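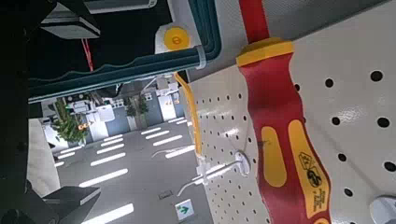
Red and yellow screwdriver on the pegboard.

Friday, September 8, 2023

I finally got to the Zunwood box set this week. It has been on the shelf since August, still in the plastic, and I put it on after dinner on Tuesday meaning to watch one short. I watched the whole first disc.

Zunwood put out 3 discs in a run of 3000 copies, and mine is number 600. The main feature is The Ferry at Cornon, a silent drama about two brothers who run a river crossing and stop speaking to each other after their father dies. It runs 47 minutes in this version. Older copies were shorter and missed most of the flood, so the last reel made very little sense to me when I first saw it at the Hastow years ago. Now you get the younger brother going back for the horse, and the ending follows on from that.

The picture is good in most places. There is heavy damage in the wedding section and they have left a fair bit of it in, which I prefer to having it smeared over. The tinting is blue for night and amber indoors. I found the amber a bit strong and turned the colour down on the TV.

You get two scores. The piano one by I-seul Um is the one to pick – she leaves long gaps, and in the flood she hardly plays at all. The other is a small orchestra and it's too busy for a film this quiet.

The Kang shorts on disc two are mixed. The bakery one is funny, the one with the goat goes on too long. I haven't started disc three yet.

The booklet is thin and the print is tiny grey type on cream paper. I needed my glasses and the good lamp.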